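Friday, August 5, 2022

Bench notes, descaler comparison, continued from the June sheets.

Kettle elements scaled on unsoftened tap water, then split into two lots. First lot in Clirine at label strength, second in Kilex at the same acid content by titration. Bath volume 500 ml each, no stirring, lids on.

Mass of scale removed, mg, four elements per lot, mean values:
Clirine 552
Kilex 535

Difference is inside the spread between elements, so no ranking yet. One Kilex element had flaked before weighing and is left in for now. If we drop it, say so in the table.

Blank (plain water, same time) lost almost nothing. Good.

The Beko kettle element is a different shape and should not be pooled with the rest. It carried roughly 951 mg of scale at the start and still had a hard ring at the weld after the full soak. Put it back for a second soak in fresh solution.

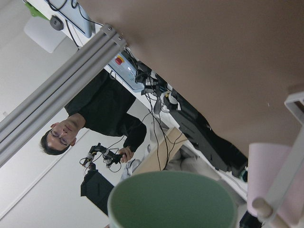 Second soak to be weighed after oven drying, same as before. Let the dishes cool in the desiccator first; the June readings drifted when they went on the balance warm.

Pavliuk method asks for a rinse in two changes of water. We have been doing one. Repeat two Clirine elements with the double rinse and compare.

To order: filter papers, pH 4 buffer.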